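Laundry corner – can they fold yet?

Short one this week, running behind as usual. Brovaro got a lot of mail after the January item on dishwashers, most of it asking the same thing. When does a machine do the laundry.

Not yet. Getting closer tho. Towels, fine. T-shirts, mostly fine if they start flat. Small soft stuff is where it all goes sideways – mesh, thin florals, anything that bunches up the second you pinch it. 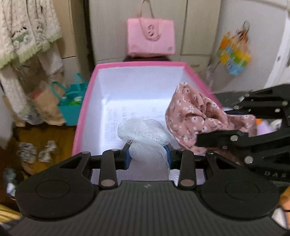 Remedios Umali has been keeping score for us on the soft items. 209 tries at picking up one thing and getting it where it belongs, 87 of them clean. Up from 41 on the first round, same number of tries. So that's real progress, but my mother would still fire it.

Speed is the other thing. Wilfredo Cabanatuan timed himself against it and had gone for coffee before it finished. Two hands help a lot, one to hold and one to tidy. But then they have to agree on who lets go, and teh letting go is still the hard part.
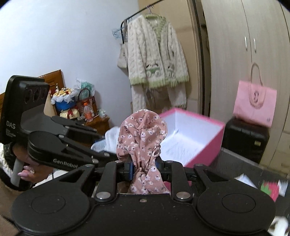

Floral cloth in the grip, pink box behind it.

Sorting by owner, hanging a cardigan, finding the other sock – don't hold your breath. Mabli Watkins thinks hotels get it first, all those identical sheets. Teodoro says never. They have a lunch riding on it.

Next time: wiping counters, plus your letters. Send them to Rodel Villanueva at the Dakside desk, not to me, I loose them.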